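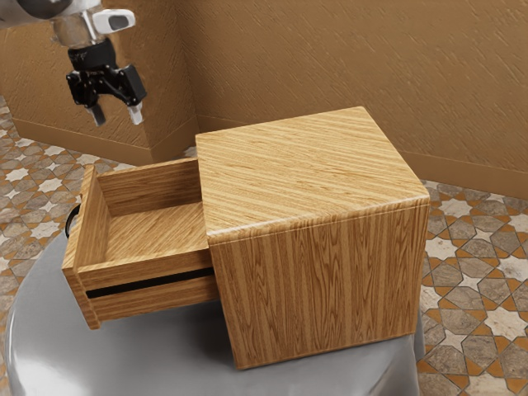

What I Saw at the Robot Open Day (and What I Learned About Drawers)

Have you ever thought about how you open a drawer? I mean really thought about it? You probably did it this morning when you went looking for socks. You were half asleep, your hair was sticking up, and your hand just did it.

Well, I spent a whole afternoon in November watching robots try to do the same thing, and now I can't open my own sock drawer without thinking about it. I'll tell you why!

The place I went is called the Ezeani Workshop, and it's in Tristwood, up the hill behind the old train station. Once a year they open their doors and let people wander in and ask questions. The group that was showing its work is called Stetinix, and they teach robot arms to do small jobs around a house. Opening things, closing things, putting stuff away. (Yes, I asked if they could teach one to clean a bedroom. Not yet, sorry.)

I got there at two in the afternoon and there was already a line of kids out the door.

A robot that lives in a computer

The first stop surprised me. I thought I'd see a big metal arm, but we were taken to a row of screens. On the screens was a robot arm in a pretend room, a bit like a video game. There was a wooden cabinet with one drawer, standing on a round gray platform, and a tiled floor with star shapes all over it.

This kind of pretend world is called a simulation. Say it slowly: sim-yoo-LAY-shun. It's a place made by a computer, and the computer follows rules that are a lot like the rules in our world. If you let go of something, it falls. If you push something heavy, it's hard to move. If you bump into a wall, you stop.

So why practice in a pretend room? Think about learning to ride a bike. You fall off, you get back on, you fall off again. Now imagine you could fall off hundreds of times and never scrape your knee. That's what a simulation does for a robot. It can crash into the cabinet, pull too hard, or miss completely, and there's nothing to sweep up afterward.

There's another good thing about it. A computer can run lots of pretend rooms at the same time. The Stetinix team told us that their program had tried the drawer job 422 times before lunch. I don't think I've opened 422 drawers this whole year!

Two fingers and no thumb

Look at your hand for a second. You've got four fingers and a thumb, and they bend in all sorts of ways. Your skin can tell if something is soft or sharp or sticky.

The robot arm doesn't have any of that. At the end of it is a thing called a gripper. The one we watched was black, with two fingers that point the same way. The fingers move apart to open and come together to close. That's all they do!

You can try being a gripper at home. Hold out one hand, tuck in everything but your pointer finger and your thumb, and keep those two as straight as you can. Now try to open a drawer using only those. Go on, I'll wait.

Tricky, huh? We had a table where everybody could try it with kitchen tongs and a little box with a handle. I dropped my tongs twice. A kid next to me, who was maybe six, did it on the first try and was very proud.

Breaking a job into tiny pieces

When you open a drawer, it feels like one thing. For a robot it's a whole bunch of little things in a row. The team had written the steps on a big sheet of paper, and I copied them down:

1. Find the cabinet.
2. Find the handle.
3. Move the gripper near the handle with the fingers open.
4. Close the fingers on the handle.
5. Pull straight back.
6. Stop before the drawer comes all the way out.
7. Let go and move away.

Step 2 is harder than it sounds. The handle on the pretend cabinet is a small black loop, and from some directions you can only see a little bit of it. Your brain is great at guessing the rest of a shape. A robot has to learn how to guess.

Step 5 is where most of the funny stuff happens. If the arm pulls a tiny bit sideways, the drawer can get stuck, the same way a real one does when you yank one corner. I saw one run where the gripper slid right off the handle and kept going backward, as if it was sure it still had hold of it. Everybody laughed — even the grown-ups who had made it.

Mixing up the room

One girl in our group asked a really smart question. She wanted to know what happens if the robot only ever practices with one cabinet. Would it know what to do with a different one?

The answer was probably not! If you only ever practiced catching with one red ball, you might get confused when somebody threw you a blue one. So the computer changes things. It can swap the floor for another floor, paint the walls a new color, or turn the cabinet around. They had 28 different rooms ready that day, and they let us pick. Our group chose one with a really ugly green carpet, and I have no regrets.

Out of the computer

The last stop was a real arm, bolted to a bench behind a yellow line. It's called Tutmont, and it's the one that gets to try out what the pretend arm has learned. We all had to stay behind the line, and a helper kept one hand near a big red stop button the whole time.

Tutmont is slow. I mean slow. It took up to 18 seconds just to reach the handle, and the whole room went quiet while it did. Then the fingers closed, the arm pulled, and the drawer slid open. You should have heard the cheering!

On the next try it missed. The team didn't seem upset at all. They wrote something in a notebook and set it up again. It did 12 tries while I was there, and I stayed for every one of them, which is why I missed the free cookies.

Words to remember

Simulation: a pretend world inside a computer that follows rules like ours.
Gripper: the part of a robot arm that grabs things.
Task: a job for the robot to do, such as opening a drawer.

Try it yourself

Pick something you do every day without thinking, like putting on a shoe or pouring cereal. Write down every tiny step. Then hand your list to a friend and ask them to do exactly what it says and nothing else. My list for making toast forgot to mention taking the bread out of the bag, so my friend put the whole bag on top of the toaster. (It wasn't plugged in. Make sure yours isn't either!)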